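About Zoker Books

Zoker Books buys and sells secondhand books. We have a shop in Stotcombe and a storeroom and packing room in Peswood, a short drive away. Most of our stock is general reading: novels, local history, cookery, gardening, nature, travel and children's books. We also keep a smaller section of out-of-print reference works, which is where the business began.

How we started

The company grew out of a market stall that sold mostly railway and canal books. The stall ran on weekends and the stock lived in a garage. When the lease came up on the old Haslinger hardware store in Stotcombe, we took it on and kept the counter, the long drawers and the sign bracket over the door. People still come in now and then asking for hinges.

The shop has two floors. Fiction and children's books are downstairs, everything else is up. The stairs are steep, so if you can't manage them, tell us at the counter what you are after and we will bring down a selection. There are four chairs by the front window and you are welcome to use them.

What we buy

We buy single books, boxes and whole house collections. For anything up to 5 boxes, bring them to the shop during opening hours and we will look through them while you wait. For larger collections we come to you. We do not charge for a visit and you are under no obligation to sell.

We pay on the day, by check or bank transfer. Store credit is worth more than cash if you would like to take it that way. We cannot use encyclopedias, book club editions, magazines or textbooks more than a few years old. Books with mold or strong smoke smell have to be turned down as well – they spoil whatever they are stored next to. 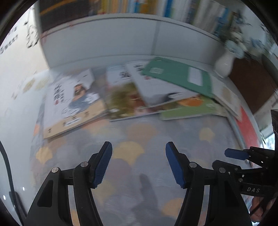

Books and a shelf behind.

How we grade and price

Every book is checked by hand before it gets a price. We look at the binding, the hinges, the page edges and the jacket if there is one, and we leaf through for missing plates and writing in the margins. Names on the flyleaf are mentioned in our listings but don't usually change the price much.

We use four grades: fine, very good, good and reading copy. A reading copy is complete but worn, and priced to match. Prices are in pencil inside the front cover. If a book you ordered by mail isn't as we described it, send it back and we will refund the price and the postage both ways.

Mail order and searches

Our mail order side runs from Peswood. Orders are packed in card and paper, and we reuse clean boxes where we can. The storeroom is not open to the public, but any book held there can be sent over to the shop for you to look at. Allow two working days.

We also run a free search service. Give us the title and author, and the edition if it matters, and we will keep your request on file until the book turns up or you tell us to stop. There are usually more than 100 requests open at any one time. Some are filled in a week, and a few have been with us for years.

Opening hours

The Stotcombe shop closes for the first two weeks of July for stocktaking. Mail orders placed then are sent out when we reopen. Current hours are posted on the shop door and on our contact page.

Page last updated December 30, 2019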